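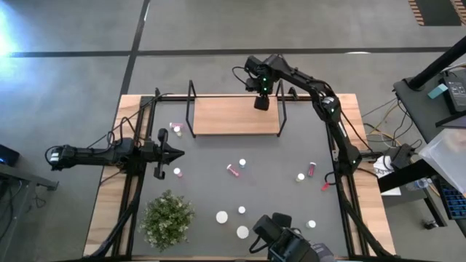 **Where do you start with a jumbled medicine shelf?**

Take everything off it. All of it goes onto a flat surface, and nothing goes back until you've read the label and looked at the date.

So said Mavis Obi on Monday evening at the library in Pennington, where I went along to the first of the Skurkstead home-sorting sessions. I only popped in to return a book (two weeks late, sorry) and ended up staying until they put the chairs away! There were 16 of us in the end, which is a good turnout for a wet night and a talk on bathroom cupboards.

Mavis worked behind a pharmacy counter in Amunholm for years and she has no patience at all with the steamy cabinet over the basin. Bathrooms are warm and damp, she told us, and most tablets would much prefer a dry shelf in a bedroom or hallway, up high where small hands can't get at them. I went a bit red at that point, as mine live on the window sill next to the toothbrushes.

The bit I liked best was about rows. Big bottles tend to swallow the little ones, so she wants them kept in their own line, with the small ones in theirs, and enough of a gap to get your fingers in. Caps up, always. Lionel Maillard asked if he could just tip everything into a biscuit tin, and got a look.

A plain board does the job very nicely, by the way, and a lip along one side is handy if your shelf is in a spot where things get nudged. You can see how eight bottles sit on one, with the two larger orange ones together at the near end and the little yellowish ones in the middle.

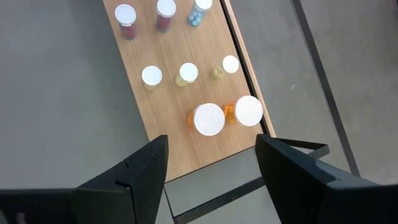
## Old tablets and the next session

Yolanda Benavides wanted to know about the half-finished packets we all hang on to. Back to the pharmacy, please, and not down the sink or in the kitchen bin. Keep tablets in whatever they came in, too, so the name and dose stay with them. Magdolna Magyar, who is 83 and takes more pills than the rest of us put together, writes the date she opened each bottle on a strip of masking tape. I've pinched that idea already.

The next session is in December, same room, and Szabolcs Jakab will be doing spice racks and tins. It costs £3, tea included, and you can put your name down at the library desk or at the Jetis café. Bring a pencil, as they only had 2 between the lot of us!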